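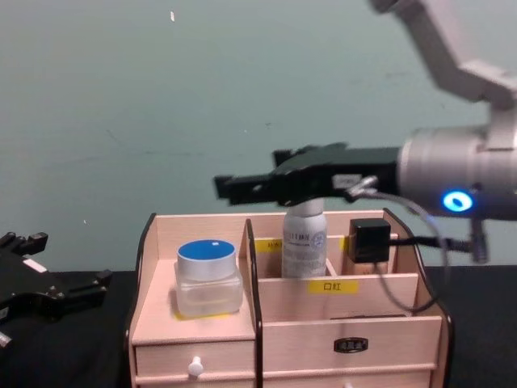
Hi all, November update on the home organizing kits, as promised with the second payment. The short version is that the dressing table kit is finally at a point where I'm happy to show it to people! We went with the little wooden organizer from Plornden in the end, the one with the curved sides and the white knobs, and I've been fussing with the yellow labels on it ever since. There's a clear jar with a blue lid on the left-hand shelf at the moment and a tall silver spray can in the middle section, and that can has been a good test for me, as I want the kit to cope with tall things as well as the small stuff. The lipstick label (口红) sits on the panel in front, where you read it first.

Labels took up way more of the month than I'd planned. I started with long descriptions and people in the Gruro sessions just skipped over them, so now it's a couple of characters wherever I can get away with it. The exception is the hydrating spray label, 补水喷雾, which I tried shortening and then put back — the short version got mixed up with hairspray twice in one afternoon. I'm still not in love with the yellow, but it shows up well against the pale wood and the roll was cheap.

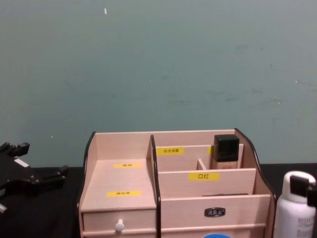
On the money side, we've spent 1523 of the kit budget so far, and that covers the organizers, the labels, the knob replacements (more on those in a second) and the black cloth for the tables. I still owe Song for the last box of samples, so please don't treat that number as final. I'll send the receipts in one batch once that's paid.

We've packed 52 kits out of the 100 we agreed on. I know, I know, I'd hoped to be further along by now! The hold-up was the drawers. In 20 of the organizers the knobs came loose with a bit of pulling, so I went through the whole delivery and swapped the bad ones (fiddly, but my screwdriver skills have come a long way). The rest of the delivery is stacked in the hallway at Draseck waiting for labels.

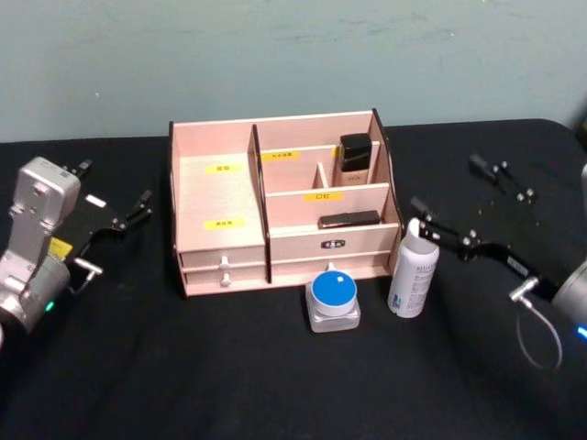 Dressing table kit, with labels on and a flat black item in the low front compartment.

Next up is the instruction card. I want it to fit on one side, with a drawing of the organizer and blank spaces so people can write in their own categories, because not everyone owns three lipsticks and a face spray. I'd also like to leave the drawers unlabeled and see what people end up putting in them — could be hair ties, could be old batteries.

One thing I need from you: can the remaining kits go out in two lots instead of one? It would free up the hallway, and I could get the first lot moving before the card is printed. Let me know and I'll book the van.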